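Gonine Community Forum
Teleoperation and Demonstration > Household Tasks
Topic: Operator guidance for the litter scooping task

glacerda (Moderator)
Posted Thursday, 9:15 a.m.

Members are invited to comment on the draft operator guidance for litter scooping by remote control. The draft asks for 90 demonstrations per operator, each starting with the scoop in the tray and the bin to the left of it, lid open. Operators should complete one full transfer from tray to bin and then return the scoop to the tray.

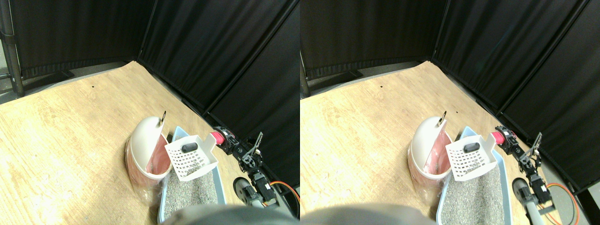 The draft also sets a limit of 15 seconds for the approach to the handle. Comments on that limit would be particularly welcome.

Gleice Lacerda
Household Tasks Moderator

wudby_ops
Posted Thursday, 10:40 a.m.

We do not support the limit. Our operators at Wudby rushed the grasp when a timer was running, and the resulting demonstrations were of little use for training. A slow approach should be acceptable provided it is continuous.

h.lashari
Posted Thursday, 11:05 a.m.

I must disagree with the previous poster. In the July set we reviewed 578 demonstrations, and long hesitation before the grasp was the most common reason for rejection. The trained policy learned to hesitate as well.

My greater concern is the starting position of the scoop. The draft says only "in the tray," and this should be defined. A scoop standing upright at the back calls for a different wrist angle from one lying on the litter. 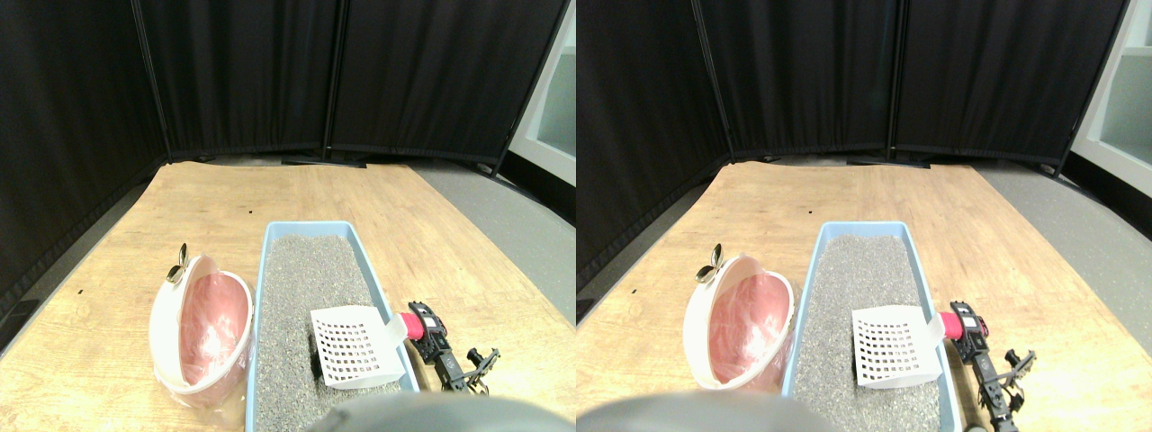
Scoop lying on the litter, handle toward the lower right.

I would propose that section 2 list each starting position separately and that operators record which one was used.

Hina Lashari

gillby77
Posted Thursday, 1:20 p.m.

Would separate lists not encourage operators to repeat the easiest position? We vary the placement freely at our site and label it afterward.

h.lashari
Posted Thursday, 1:52 p.m.

Labeling afterward is acceptable if a second person checks it. I would still want a minimum number for each position.

glacerda (Moderator)
Posted Thursday, 3:30 p.m.

Thank you for these comments. The starting positions will be listed in section 2 of the next draft, with a minimum for each. The time limit remains open, and wudby_ops is asked to submit replacement wording for it in this thread.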